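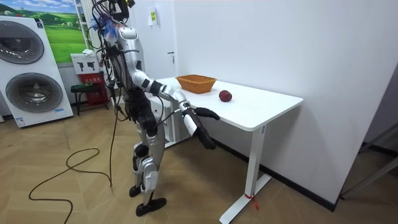

Visit to the Tronanen Racing Works

January 2021
By the Secretary, Chiriac Motor Sport Association

Search this site Search Go

Members of the Association were received at the Tronanen works, where the single-seater team prepares its cars for the Prernska Trophy. A party of 27 attended, divided into two groups for the tour.

The visit began in the machine shop. Suspension parts are cut and finished on site, and each carries a number that stays with it until it is withdrawn from use. Our guide explained that a front wishbone is retired after 900 kilometres of running, whatever its condition. Several members who compete at club level remarked that their own parts had seen rather longer service.

The second group went first to the gearbox room, where the team is changing supplier. Units from Jomolent will be fitted to both cars for the coming season. The casing is shorter than the old one, and the rear bodywork has been redrawn to suit. Members were asked not to take notes in this area.

After lunch, both groups gathered in the race bay for a pit stop demonstration. The crew carried out four practice stops, the second of which was spoiled by a slow left rear wheel. The chief mechanic spoke frankly about it and had the crew repeat the stop. The team lost a podium place at last year's final round through a similar delay, and wheel nuts of a new pattern have been ordered.

The closing talk dealt with the calendar. Testing opens in March on the Chiriac circuit, and the team expects to complete 648 laps there before the first race. Driver line-ups were not discussed, although the question was put more than once.

The Association thanks the management and staff of Tronanen for their hospitality. Members wishing to join the return visit should apply in writing to the office. Places will be offered first to those who were on the waiting list for this tour.

Contact the Association | © Chiriac Motor Sport Association | Back to top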